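Print | E-mail

ok thread time. people keep asking what the Zorkcombe robotics club does all evening so this is me trying to write it up while the thing is running. will be messy, sorry in advance

1/ we're doing bin picking this term. robot reaches into a metal bin, grabs a thing, takes it out, puts it in the tray. sounds dull. is not dull. has eaten my entire March

2/ team is me, Jonalyn Salazar on the grasp code, Yaqin Mao on anything with a wire in it. I do calibration and the logbook and, mostly, picking things up off the floor

3/ the challenge is called Plidex. you get a bin of mixed household bits, 9 minutes on the clock, points for every item out and in the tray. points OFF if you drag the bin. hence clamps

4/ we learned about clamps the hard way. second week, Jonalyn's first full run, gripper came down too low, caught the side wall and walked the whole bin sideways across the table. Yaqin hit the stop before I'd even stood up

5/ so now the rule is clamps first, then power, then anything else. written on the whiteboard in capitals. I still forgot last night and got told off twice

6/ object set. we pick our own for practice and I went for stuff I knew would be horrible. shiny, see-through, lumpy. if it can do those it can do a tennis ball

Print | E-mail

7/ sunglasses are my favourite. purple pair, arms folded. flat on the bottom they're hardly taller than the finger tips are thick, so you have to come in at just the right height or you're scraping metal. bin floor has the scratches to show for it

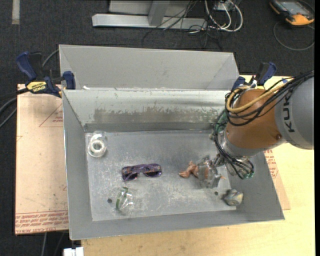
8/ clear plastic is the real swine though. depth camera looks straight through it and reports bin floor. so the planner thinks there's nothing there and cheerfully plans a path right through the middle of a pot

9/ Jonalyn's fix for now — if the colour picture says "something" and the depth says "nothing", treat it as something. crude. went from getting hardly any of the clear ones to getting them about half the time, which I will take

10/ the lumpy toy is the opposite problem. too MANY places to grab. the scorer likes a limb, picks it up by the limb, and it swings round and drops on the way up. we now mark down anything far from the middle of the blob. better. not cured

11/ someone asked how many tries. logbook says 769 attempts since we started writing them down. the target was 700 by half term so yes I'm a bit smug, even if a fair few of those say "missed, see notes" and the notes say "missed"

12/ best timed run so far is 19 items. Saner, the team from the college up the road, reckon they've done more but won't show anyone the video. hmm

13/ cables. Yaqin has re-routed the gripper wiring three times. if it's too tight it tugs when the wrist rolls over, if it's too loose it flops in front of the camera and we get a grasp proposed on our own cable. yes it has tried. no it didn't get it

14/ corners are the other misery. anything that rolls up against a side wall and the fingers can't get round it. Yaqin wants to nudge things out into the middle first and then pick. Jonalyn says nudging costs seconds. they've been having this argument since the 4/ incident and I'm staying out of it

15/ (I'm with Yaqin)

16/ for the person asking about code — the grasp scorer is our own, we call it Chiba, Jonalyn named it and won't say why. it's small. runs on the old club desktop. I'll ask if we can put it up somewhere once the comments are fit to be seen by adults

17/ things I'd tell a new team: log everything, even the daft failures. do your calibration AGAIN after anyone leans on the table. don't change the gripper pads and the code on the same evening, we lost a whole session working out wich one had made it worse

18/ it was the pads

19/ next up is a proper full clear, no resets, nobody allowed to reach in. if it leaves the see-through stuff till last we're probably sunk on time so Jonalyn is trying an order where the hard ones go first

20/ kit goes off at half eight so that's me for tonight. anyone in Zorkcombe who fancies a go, come along, you don't need to know any of this, I certianly didn't. under 16s bring a grown up

21/ oh and if you borrowed the long hex key please can we have it back

Print | E-mail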